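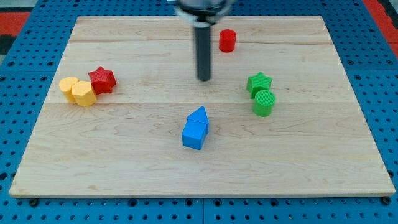
Figure 1. Glued board of pale wood on a perforated blue surface. The grain runs lengthwise and two seams are visible.

3.2 Moisture conditioning

Boards were supplied by the Skernine mill and stored at 42 percent relative humidity for 30 days before testing. Each was weighed every 3 days on the same scale. Cupping was measured at midspan with a dial gauge, following Noh and Tiêu. Boards with open joints were left out of the analysis. Loads of 500 N were then applied across the grain, and deflection was read after one minute.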